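7 Sep 2025

I promised in June that I would write about the inlet baskets, and then I did not do it, so now I have nine pages of notes and a small problem to put them in order. Please have patience with me. English is my third language and drainage has many words that are not in the dictionary I own.

I work in the yard of Stamico, on the low side of Kashindye, where the road goes down to Wandum Creek. The yard is almost all asphalt. When it rains, the water has two ways to go. One part runs along the fence to the old ditch, and the other part goes into the storm inlets, which are the square holes with iron grates. We have 42 of them if you include the ones by the loading doors. For many years there was nothing under the grates except a pipe. Whatever fell in, traveled to the creek.

Last winter the company bought baskets from Stisodia. They are simple things. A metal frame sits on the ledge under the grate, and a mesh bag with a stiff bottom hangs from the frame. Water goes through the mesh and the rest stays. If the bag is full, or if the rain is very strong, the water goes over the top of the bag through an opening and continues to the pipe. I mention this opening now, for it is the cause of most of what I learned.

We did not put baskets in all of the inlets. My manager wanted first to see how much work they are. We put them in seven, and I was asked to look after them.

## What I was doing wrong

In the beginning I emptied the baskets on a fixed day, once in a month, the same for every one. It looked very orderly on my sheet of paper. The trouble is that the inlets do not receive the same things. The one near the plane trees was full of leaves after one windy night, and it stayed full for weeks, with the water going happily over the top. The one behind the paint store had almost nothing in it except fine gray sand. I was opening a heavy grate to take out one cup of sand, and at the same time the leaves were going to the creek.

Caroline Chege noticed it before I did. She is at the next property down the hill, and their ditch receives our water, so she has a good reason to pay attention. She came to the fence and asked me, very politely, whether our baskets had a bottom. I was a little offended. Then we walked together to the inlet by the trees, I lifted the grate, and I was not offended anymore.

After this I changed the method. I go to each basket after a strong rain and I measure from the top of the frame down to the surface of the material, with a folding ruler. If the distance is less than the width of my hand, I empty the bag. If it is more, I write the distance and leave it. It takes one morning. The paper is less beautiful now, with different dates in every row, but it says something.
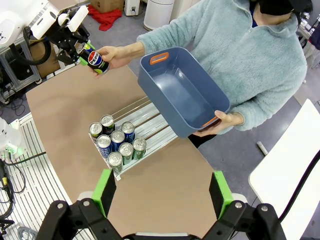

The material in a basket is never one material. I sort it on a plastic sheet before it goes in the bins, partly from curiosity and partly to know where it comes from. Leaves and small sticks are the biggest part by far. Then comes sand, and then the packaging from food and drinks. A drink can, like the black Pepsi can held out in the photo, is too wide to fall between the bars of our grates when it is whole. It can come in only after a truck has made it flat. So when I find a flat can in a bag I know that it was lying on the traffic side, and I go to look at that side. Bottle caps enter from everywhere and tell me nothing. Cigarette ends tell me where people stand.

The sand was more difficult to understand. I thought that it came from the tires of the trucks. But the basket with the most sand was not on the truck route at all. I spent a wet afternoon in my rain coat following the small streams on the asphalt, and found that the water was coming from behind the wall, where the bank of earth has lost its grass. A little channel had formed there, not wider than my boot. I put down a roll of coconut fiber and five stakes and I planted grass again. At the last visit the sand in that basket was lower than I have ever written it, although it was a dry period too, so I will wait before I say that it is solved.

## Oil

Some of you have asked by email about oil. The short answer is that a mesh bag does not stop oil. You can put an absorbent pillow inside the bag, and we have done this in the two inlets closest to the fuel pump. The pillow is white when it is new and becomes brown. I change it when it is brown on both sides. I do not know if this is the correct rule. The instruction sheet gives a period of time, but it does not know our pump.

It is important that the pillow can float freely. My first one was pressed down by wet leaves at the bottom of the bag, and there it could not touch the surface of the water, where the oil is. I tied the next one with a short cord to the frame. Now the leaves go under it and it stays on top. If you try this, make the cord long enough for a full bag and for an empty one.

## Some practical notes

The grates are heavy and my back is not young. I use a lifting key with a long handle, and I ask a colleague to take the other side. I put a cone on each side of the hole before the grate comes up.

Rinse the mesh from outside to inside. I did it the other direction for a long time and I was only pushing the fine dirt deeper into the cloth. Also, do not rinse it above the inlet! I am ashamed to write it, but I did this one time.

Look at the seam where the bag meets the frame. Two of ours have begun to open there. I repaired them with strong fishing line and the stitches still hold. I have written to Stisodia about it and they answered that they will send new bags, and I have asked if the new ones have the same seam. I am waiting for this second answer.

Next I want to put a basket in the inlet beside the loading door with the broken gutter, where all the roof water falls in one place. I think it will overflow in every rain, so the gutter should be repaired first. The gutter man has been to look at it and he says he needs a longer ladder.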